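Hellness Viewing Group
Minutes of the monthly meeting, 9/29/23

Chair, note-taker and 12 members present. Apologies from 2 members, both of whom sent in their scores for the season so far.

1. Minutes of the last meeting

Approved with one correction. The show we dropped in spring was Vinside, and the minutes had it down as still on the schedule. It was dropped after the second episode and we all remember why.

2. Suratitz, episodes five and six

We gave this most of the evening and it deserved it! The general feeling was that episode five is the best hour of television the group has watched together. The long dinner at the ferry house, where the sisters work out that the harbor inspector has known about the letters from the start, got a round of applause in the room, and then we ran the last four minutes again so everyone could listen to the sound. No music at all until the door closes.

Episode six split us. Half the room loved the slow pace and was happy to spend that long on the younger sister going back through her father's office. The other half felt the courtroom thread had been parked just as it got going. One member made a very good case that the missing page in the ledger was planted back in episode two — we checked, and there is a shot of the ledger with a torn edge. Great spot.

Theories were taken and written down in the book, sealed until the finale. The inspector is the clear favorite for the leak, with the ferry captain second.

Scores: episode five, 9.1. Episode six, 7.4.

3. Zacharopoulos

We watched the first episode cold, with no trailers and no reviews. It's a family drama with a detective in it, or the other way around, and the argument about which took up a good part of the break. The lead performance is wonderful. She does so much with so little dialogue, and the scene in the car outside the school had a few people in tears.

Complaints: the flashbacks are hard to place, and the subtitles in the bakery scene went by too fast to read. Two members who had seen the second episode at home were asked very firmly to keep quiet, and they did.

Agreed: Zacharopoulos goes on the schedule as soon as Suratitz ends.
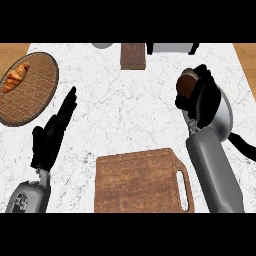
4. Episode guide

The guide on our website now has 143 entries, going back to the first show we ever watched as a group. Huge thanks to everyone who wrote up an episode over the summer. The write-ups for the older shows are especially fun to read, and some of them are kinder than the scores were.

Still missing: the two Vinside episodes. Agreed that they should go in, with spoilers marked, and that the write-up should be fair.

Action: spoiler warnings to move to the top of each entry. Note-taker to do this before the next meeting.

5. Rewatch night

Proposed for April. Members can put forward one episode each, from any show in the guide, and the list goes to a vote. Pilots are allowed this time. Finales are still out — too many people are catching up.

6. Any other business

Start time stays as it is. Please have phones on silent, including the buzz.

Next meeting: Suratitz episodes seven and eight, back to back, with a break in between.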